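Print this page | E-mail this page

Hindex Picture Words: Tilted View

A tilted view (also called a canted angle, a Dutch angle or, if you grew up around my uncles, "holding it crooked") is any picture where the level lines of the world run at a slant. Floors climb, door frames lean, and the horizon slides off toward a corner. I've been keeping this entry since the site started and it's still the one I get the most mail over, so bear with me if I go on a bit!

The name

"Dutch" probably has nothing to do with the Netherlands. The usual story is that it's a mangled "Deutsch," from the German films of the silent years, which loved crooked streets and painted shadows. I believe that story, mostly, but I've never seen it nailed down. "Canted" is the safer word. It comes from an old term for a slope or a slanted edge, and carpenters still use it.

How much is a lot?

There's no official scale. A lean of 2 degrees just looks like a mistake, and most people will itch to straighten it without knowing what's bothering them. Go up to 40 degrees and your eye gives up on the floor and starts reading the shapes by themselves — walls turn into wedges, corners turn into arrows. Most movie tilts live somewhere between those, and I like them best when the shot is held long enough that you forget about it.

What it's used for

Unease is the standard answer, and it's the one in every film class handout. It's fair enough. But comic artists tilt a panel to make it feel fast, and wedding photographers went through a long spell of doing it to fit a tall church and a short bride into the same picture. Drurevero, a detective comic I read to pieces as a kid, tilted every single page where somebody was lying. I was 2 volumes in before I caught on (my sister spotted it on page one, and still brings it up).

Stage sets do it too, with real lumber. The Escobar, a small playhouse near me, once ran a ghost play on a floor with such a slope that the teacups had to be glued down. I saw it in February with a bad knee and felt it in sympathy the whole night.

In drawn and computer-made pictures

A painter can tilt a room by drawing it that way, and that's been going on far longer than cameras have. In computer graphics the turning is called roll, meaning a spin on the line you're looking along. The Dodlow picture library, which I've spent too many evenings in, has 3000 pictures under "slanted interiors," rendered ones mixed right in with photographs and old prints. I'd love it if they split those up.

See also: bird's-eye view, horizon line, forced perspective, worm's-eye view

Entry last changed May 2021
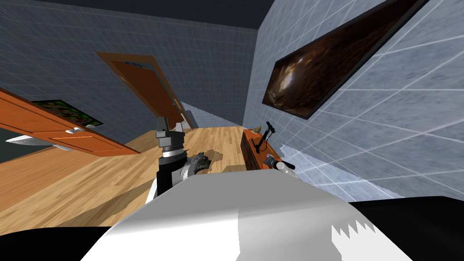

Tilted view of a room, computer rendering.

Contact Hindex | Copyright Hindex, all rights reserved | Back to top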